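Item 817

# Tully printed cloth, navy

The Tully is a navy cloth with white printed lettering, sold by Noltwood for table displays, stalls and club rooms. It is sold singly or in packs of 20.

The print goes on in white only. Large block letters are the standard choice, as they can still be read from across a hall when the cloth is laid flat. Smaller text is possible, but we advise against anything under the size shown on the order sheet.

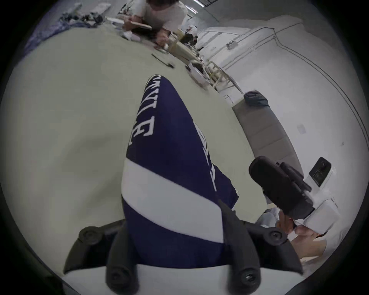
*Tully in navy, folded upright, with the broad white stripe.*

**Ordering**

- Single cloths: from stock, plain or with a stripe
- Own wording: minimum order 200
- Orders over 3,000: please ask for a separate price
- Proofs are sent by email and must be approved before printing

Wording is set in capitals unless you tell us otherwise. Please check spelling on the proof, including accents. We can't take back cloths printed to an approved proof.

**Care**

Wash at a low heat, inside out if the cloth is hemmed as a bag. Don't iron over the lettering. Fold along the plain parts where you can, and store away from direct sun. Marks on the navy can be sponged off with cool water. 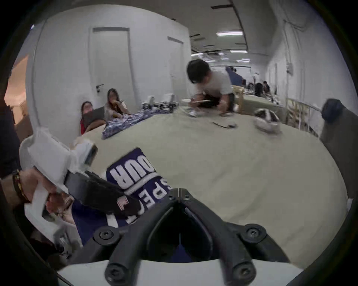

*Navy cloth with large white letters, on a table with a beige cover.*

**Goes with**

Latton table cover, Gradel storage box. Both are listed separately and can be sent in the same parcel.

Prices held until 31 December 2019. For samples and trade accounts, contact Ailbhe Ó Flaithearta at the Noltwood sales desk and quote the item number.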